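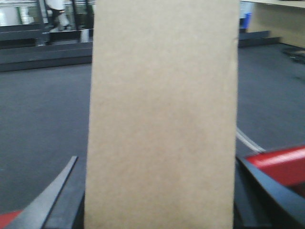 Page last updated in December

The Strength of a Plain Brown Box

Most of the corrugated board that leaves the Motaung mill will be used once. It will hold canned tomatoes, printer paper or bathroom tile for a few weeks, then be flattened, baled and sent back to be pulped. The mill's customers want it as light as it can be made without the bottom box in a stack giving way.

Corrugated board has a simple structure. A fluted paper layer, the medium, is glued between two flat sheets called liners. The liners carry most of the bending load. The medium holds them apart and keeps them from sliding against each other. Moving the liners farther apart stiffens the board quickly, and so a thick board made from light paper can outperform a thin board made from heavy paper.

Flutes come in standard sizes known by letter. The letters follow the order in which the sizes were introduced and say nothing about height: A flute is the tallest of the early types, B is much shorter, and C falls between them. C is the usual choice for shipping boxes. E is thin enough to print well and is common in retail packaging.

At Pramville, where Motaung's board is cut and folded, the test lab is a single room beside the loading dock. Mbali Mahlangu has run it for 27 years. Her main instrument is a compression tester, two steel plates that close on an empty box at a fixed speed until it fails. The peak load is recorded and the box is thrown in the recycling cage.

"People look at the middle of the panel because that is where it bulges," Mahlangu says. "I look at the corners. When the corners go, the test is over."

Her point is well established in box design. Under a vertical load, the center of each side panel bows outward early and stops taking its share of the weight. The load moves to the vertical edges, where the board is held straight by the fold. A box with crushed or badly scored corners can lose a large part of its strength while its panels still look perfect.

The lab also runs a smaller test on the board itself. A short strip is stood on edge, with the flutes vertical, and pressed until it crumples. The result, the edge crush value, can be combined with the board thickness and the distance around the box to estimate how much load the finished box will take. Mahlangu treats the estimate as a starting point. In one trial for Flovitz, a maker of glass jars, the formula predicted a failure load of 1,000 pounds. The boxes averaged 248 pounds less. The cause was a worn scoring wheel that had been crushing the flutes for half an inch on each side of every fold.

Water is the larger problem. Paper takes up moisture from the air until it reaches a balance with its surroundings, and the fibers soften as it does so. Board at 8 percent moisture, a normal figure for a dry warehouse, behaves very differently from the same board in a cold store, where it may hold twice as much. Test labs therefore condition their samples at a fixed temperature and humidity before any load is applied. Pramville conditions overnight.

Time matters too. A box that survives a given load for a minute may fail under far less if the load stays on for a month. The board creeps, shortening very slightly each day, and it creeps faster when humidity rises and falls than when it stays high. Designers allow for this with a safety factor. For goods that will sit through a damp season, the factor may be four or five.

Stacking pattern is the cheapest variable to change. Boxes placed in straight columns put corner on corner and keep most of their tested strength. Interlocking them like bricks makes a steadier pallet but sets the corners of one layer on the weak panel centers of the next, and nearly half the strength can be lost. Overhang at the pallet edge has a similar effect.

Recycled content adds one more complication. Each trip through the pulper shortens the fibers, and shorter fibers bond less well. Mills make up the difference with starch, heavier sheets or a portion of new pulp. Motaung is now trying a surface starch called Pluler on its lighter liners. The first rolls reached Pramville at the end of the fall, and Mahlangu has asked for another set before she releases any figures, this time with the scoring wheels replaced first.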